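How to run a bowl demo at your robot open day

We ran ours at Gestwood on 4 June 2022, and I went home with sore feet and a page of notes. If you've got two arms and some kitchen stuff, you can do this too!

Start with one bowl on a plain white table. We used an orange one so folks at the back could find it, and I had the right arm go to the rim first – people lean in right away when a gripper touches something.

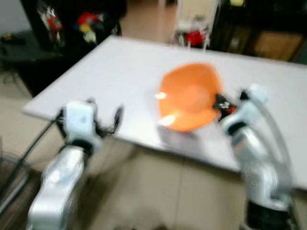

Flarkus wrote in after my first draft: "Slow it down for the kids. At Plornivance we run everything at 80 percent and they still squeal."

Fair enough, and I'd start slower than that with a new crowd. Next, bring in more dishes. I like mugs and bowls mixed together, with the handles turned different ways, so you can talk about how the arms have to come in from different sides.

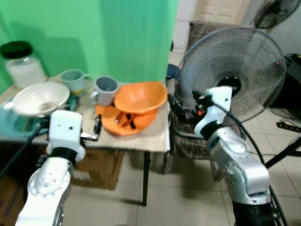

Mugs, bowls and both arms at the wood-topped table

Keep each run under 9 minutes and leave 2 for questions. Look over the fingertips between runs, too. The covering on ours gets ragged, and I keep spare tape in my pocket (we'll do a proper re-cover before the October visit). 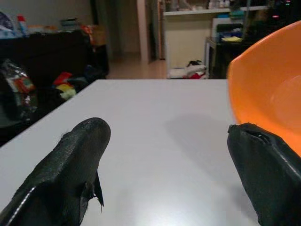
Fingertips up close, with a torn flap on the left one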